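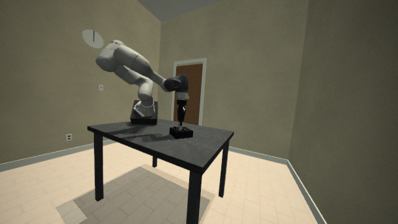
About Services Test Reports Bench Rental Contact

Plirudley > About > Who We Are

Plirudley tests grippers, arms, cameras and the controllers that run them. We do it for plants and small shops that are about to spend money and would like to hear from someone who isn't selling the thing. We sell no hardware. We take no commission on what our clients buy, and when a maker lends us a unit for testing, the report says so on its first page.

The company started in Standville in a rented unit behind a packaging plant. The founders had both bought robots for other people's factories, and both had signed for equipment that did well at the trade show and badly on the line. One of those purchases was a gripper rated for a part it could pick up and could not put down square. The rating was correct. It just had nothing to say about the second half of the job. A good deal of our work still comes down to finding the sentence the data sheet left out.

What we test

Most of our requests are for two-finger parallel grippers, so that is where most of our hours go. We look at how well the fingers close on center, how much they flex under load, what happens when the part is a little off from where the program thinks it is, and how the gripper behaves when power drops in the middle of a hold. We also compare arms on repeat moves, cameras on shiny and dark parts, and controllers on how long they take to notice that something is wrong.

We do not give star ratings. People ask for them every year and we have yet to see one that helped a buyer. A gripper that is a poor choice for bottle caps may be a very good one for machined blocks, and averaging the two tells you about neither.

Simulation, and how far we trust it

Nearly every job now begins on the computer. We model the arm on its table, hang the gripper under the wrist and bring it down over a simple target, usually a small block with a post standing up from it. Our standard scene also has walls, a door and a tiled floor. Clients sometimes ask why we bother with a room. We bother with it for the camera work, where a plain background makes every vision system look better than it is.

Simulation is good for throwing things out. If the arm has to fold itself into a bad position to reach the part, or the wrist gets in the way of the fingers, you can see that before anyone has paid for freight. It saves our clients money and we would not go back to working without it.

It is much less good for choosing a winner. Simulated contact is polite. Fingers meet a peg at exactly the friction you typed in, the table never shakes, and no one has wiped the part down with the wrong cleaner. We have seen vendors quote success rates that came entirely from runs like these, with the word "simulated" in small type or missing. Our rule is that a simulated result may rule a product out, and may never be the reason we recommend it. Every figure in our reports is marked as simulated or measured, and the two are never put in the same column.

The Guerra comparison

The job that new clients ask about most is the one we ran for Guerra, a maker of small valve parts. They had narrowed their choice to 3 grippers for a peg-and-block placing task and wanted us to confirm the one they already liked. In simulation all of them placed the part on every try, which told us mostly that our simulation was too easy.

On the physical bench we ran 193 placements with each gripper. The favorite finished 123 of them without help. Most of the misses came when the post was slightly tilted, something Guerra's own parts do all the time and the model had never been told about. Guerra bought a different unit. We have no idea whether it was the best gripper on the market – it was the best of the ones they sent us, and the report says exactly that.

The Jedora bench

Jedora is our name for the test setup, software and written procedures together. It went through two full rewrites before we let a client see it. The current version keeps the raw log of every trial, including the ones we stopped ourselves, and clients get the whole log along with the report. We would sooner have you check our arithmetic than take our word for it. A few clients have, and one of them found a mistake in how we timed controller stops. The corrected figures went out to everyone who had the old ones.

What we can't tell you

We can't tell you how a gripper will hold up over five years, and we are wary of anyone who says they can after a month of testing. We can't test every finger shape or every firmware version. A maker may change a part without changing the model number, and then our report describes a product you can no longer buy. Please check the revision listed in the report against the one on your quote.

We also won't tell you that you need a robot. Some jobs that come to us are better done with a fixture and a person, and we have written reports that said so – those are short, and we charge less for them.

Working with us

Send us the part, or a drawing of it, along with the cycle time you need and the products you are considering. If you have already made up your mind, tell us that too. It won't change the result, but it helps us to know which claim you are counting on, and we will test that one first.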